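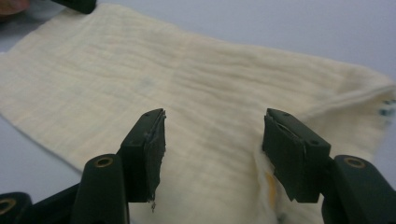

Nolgate is looking for people who want to teach cloth handling to robots, and we open our workroom in Kirkosness so that you can see the work before you apply. Folding is slow in the first days, and we prefer that you know this. A thin cotton-like cloth full of small wrinkles, between two green finger pads, will not behave like a towel in your own hands, and you must learn where to pinch it. Most new people need 2 weeks until the movement feels natural.

The open day is on 25/03/2021. Please write to us before that date, as the room is small and we receive visitors in groups of four.

What you will see

A colleague will fold baby cloths and small towels at a table, with one gripper in each hand, and put them into a basket. You may stand close and ask questions during the work. After this you can take the grippers yourself and try with the same cloths. We do not give marks for the trial, and it does not decide your application. 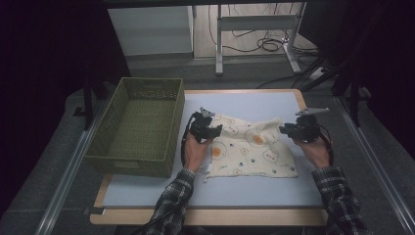

What we ask from you

You have calm hands and can do the same task many times with attention. You can stand for a longer time. You understand spoken instructions in English; an accent is no problem, we have many. Experience in sewing, laundry or packing is welcome but not required. Both left-handed and right-handed people can apply.

What we offer

The contract is part time and runs until the end of October. We pay 2,419 per month before tax, and the training is paid from the first day. Each person records up to 600 folds in a month, and we do not ask for more, also when a project is late.

Some of the tasks are finer than folding. For the Damasceno project, you will take a cloth by its label and hold it there with the tips of the jaws.
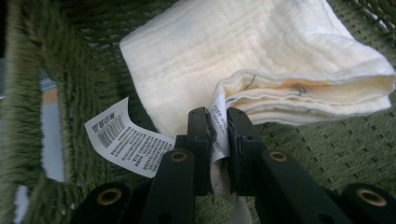 Such tasks are given only after the first month, and you may say no to them without any effect on your pay.

How to apply

Send a short letter and your resume to the Nolgate office. Please write "Open day" in the subject line and tell us if you need a chair or a lower table. We answer every letter, also when the answer is negative.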